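4. Training load and the school tennis season

4.1 Why look at school players at all?

Most of what we know about training load in tennis comes from adults who play for a living, or from juniors who hope to. School players are a different crowd, and to our minds a far more interesting one! They turn up after a day of lessons, many of them play a second sport in the same term, and some first held a racket only the year before. A coach with two courts and twenty pupils has to decide how hard to push them, usually with nothing more than a whistle and a notebook.

We followed 42 players from 3 schools in the Prummont league through one full summer term. The league is small and friendly and the standard varies enormously, which suited us very well. A team can have a county player at number one and a complete beginner in the bottom doubles pair, and both of them do the same warm-up.

4.2 What we recorded

After every session each player gave a single score for how hard it had felt, on the usual scale from nought to ten. We multiplied that score by the length of the session in minutes to get a session load, as is common in team sports (it is a wonderfully simple measure, and players understand it straight away). Over the term this gave us 1042 session scores. Match days were scored in the same way, with the clock started at the first warm-up ball and stopped at the last handshake.

Scores were given privately, on a paper slip, before the players left the courts. Shayne Kerslake had tried asking for them out loud during the pilot and found that the whole team settled on whatever number the captain said. The slips cured this overnight. Players also ticked a box if anything hurt, and wrote down any other sport they had done since the last session.

Coaches kept a plain log of what each session contained: serving, rallying, doubles drills, fitness work or match play. They were not told the players' scores until the term was over. We asked them to give a score of their own, for how hard they had meant the session to be, and to do it before play began.

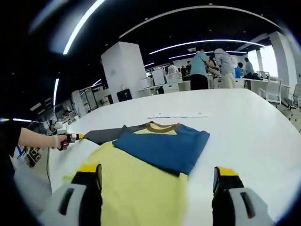 Figure 3. A shirt laid out on a table.

The gap between those two numbers, the one the coach intended and the one the player felt, became the part of the study we looked forward to most each week. On serving days the two matched closely. On days given over to doubles drills they drifted apart, and always in the same direction: players found the session easier than the coach had planned. We think the reason lies in the waiting. In a doubles drill run on two courts, a player may stand at the back fence for half the session, and a coach watching the ball sees only those who are busy.

4.3 The shape of the week

All three schools trained twice a week and played one match, most often on a Tuesday. Loads rose steadily from the start of term until May and then jumped, as rained-off matches were squeezed into the weeks that remained. This jump was larger than any of the coaches had guessed. One team played more tennis in a fortnight than it had in the whole of the month before, and its players ticked the "something hurts" box far more often during that spell. Most of the complaints were of sore shoulders and wrists, and none kept a player out for longer than a week.

We had expected the strongest players to carry the heaviest loads. They did play the longest matches, but the highest weekly totals belonged to a group in the middle of the order who were also running or playing cricket. Their tennis alone looked modest. Once the second sport was added, the picture changed completely, and we were delighted that such a plain question on a slip of paper could show it so clearly. Of the 42 players, 26 took part in another sport during the term.

4.4 Acting on the numbers

Halfway through the term Ngaio McKinnon, who coached at one of the schools, asked whether she might shorten her second session in any week with two matches. The study was meant to observe and no more, so we talked this over at length before agreeing to treat it as a side question. She cut the session by a third and dropped the serving practice altogether. Her players' scores fell, as one would expect, and attendance went up, which came as a real surprise to us. We can't say from one school whether the shorter session brought players back or whether exams had simply finished. It would be a lovely thing to test properly.

4.5 Limits

A single score is a blunt tool. It mixes tired legs with a bad mood after a lost tie-break, and younger players used the ends of the scale more freely than older ones did. We did not measure strokes or distance run. Slips were sometimes missing after away matches, when the minibus was waiting, and we have left those sessions out instead of filling in a likely value. This means that our match loads are probably a little too low, most of all for the school with the longest journeys.

We also had no records from the winter. Several players had kept up indoor tennis and others had not touched a racket since September, so the same opening week will have been gentle for some and quite a shock for others. In the next section we compare these two groups over the first month of term.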